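Wrist cam: planner keeps picking the wrong bottle first

vkelmendi
Bottles into bin, two arms. Segmentation fine on most, but the clear ones on the grey marbled floor get merged or dropped.
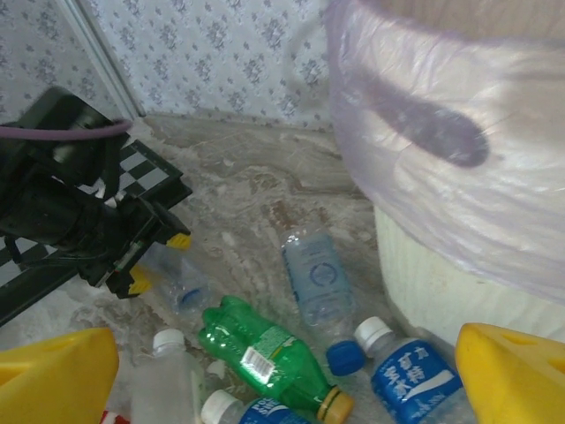
Running Waltach planner, 9 Hz replans. It always wants the green one — never the frosted one. Any ideas?

brerow_dave
Depth holes. Clear plastic, same old story. Turn off the depth gate.

vkelmendi
Tried, then it grasps teh floor.

georgiou_v
Disagree w/ Dave. It's your cost term, green just scores highest. Log the top 4 candidates and post them.

brerow_dave
Still say depth.

vkelmendi
ok logging now, back after lunch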